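The Second Arm

The budget meeting was at 4, and in December the light in the workshop is already gone by that time. I went down one hour before, with the offer from Drelletti in my pocket and the offer from Horobets in my head, since it was only one number.

Our firm, Stunuvard, repairs old furniture. We had one arm. The director in Postbridge wanted to know why we should have 2, and she was not a person who likes long answers.

I had prepared a long answer. I had written 23 lines in a table: the price of the arm, the gripper, the mounting plates, the cables, the spare screws, the training, the insurance. For the training, Drelletti asked 1,000 for each person. Horobets asked nothing, but their teacher would come only in spring. I had read the table so many times that I could not see any more if it was good or bad.

In the workshop only the small lamp was on. The arm was doing the job it was given in the morning, with the long rods for the chair backs. I sat on a box and took out my paper.

My father did this work by hand. He would hold a rod up to his eye, turn it a little, and put it down on the left or on the right. I asked him once how he decides. He said that he does not decide, he looks. I had wanted to put this in the table, but there was no column for it.

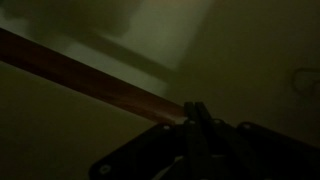
I stayed there longer than I planned. The motor made its small sound, then it was quiet, then it made the sound again. I thought about the price of quiet things - a room, a lamp, an hour before a meeting. Then I took my pencil and crossed out the insurance for the second year, and after this the training for the person we had not hired yet.

It was still too much. I wrote the new sum at the bottom and folded the paper.

When I came upstairs, the director was already on the screen. She asked if I had something to show her.

"One line," I said, and I read her the last one.

She asked me to read it again, more slowly, and I heard her looking for a pen.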